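Skaveck arm starter kit: anyone here paid for it?

Forum: Small Arms and Grippers > Kits and Services

benchrat51
Looking at the Skaveck kit for our shop. The page says it learns pick-and-place from 60 demonstrations and then runs without you. Price is $440 a month with the arm on loan, plus a setup fee they won't put in writing until you book a call. Has anyone gone past the sales video?

toggle_clamp
I sat through the call. Asked three times what happens when the part isn't where it was during training and got three different answers. I passed.

Marnum_user
We've had one since April and I think you're being hard on them. It does simple sorting fine. You do have to redo the demos if you move the table, and the manual says so.

toggle_clamp
The manual says so. The sales page says "set up anywhere." Which one am I paying for?

benchrat51
Did you get anywhere near 60 demos, or was it more?

Marnum_user
100 for the first task. The second went quicker. Support told me 60 is for one object on a plain surface.

oldfeeder
So it's a best case printed as a typical case. Randero did the same with their kit and quietly changed the page later. I'd want the success rate per object, who picked the objects, and how many tries got thrown out. If they won't give you that, keep your money.

Marnum_user
Randero's arm was junk, though. This one is well built. Different complaint.

oldfeeder
I didn't say a word about the build. I'm talking about the numbers.

quietservo
Has anyone looked at the tabletop sorting write-up from Prajapati? They do the training as a service, so you send a task and they send back a policy. Pasting the top of it: 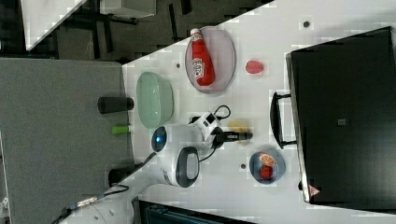 PRAJAPATI WORKSHOP, April. Our tabletop package covers light items such as plates, bowls, bottles and small food shapes. Customers choose the task and we collect the demonstrations on a white arm with a two-tone gripper.

toggle_clamp
Ketchup bottle on its side on a pink plate, strawberry-looking thing on the bare table, green bowl with nothing in it. Fine, but which piece goes where? One still doesn't tell me if it can pick up that bottle.

Marnum_user
It's a brochure picture. What did you expect, a spreadsheet?

toggle_clamp
For $440 a month, yes.

quietservo
Prajapati charges per task, no monthly fee. I still couldn't find a failure rate anywhere in the write-up.

benchrat51
OK, I'm asking both of them for a trial with our own parts in a bin, and no deposit. Will post whatever they send back.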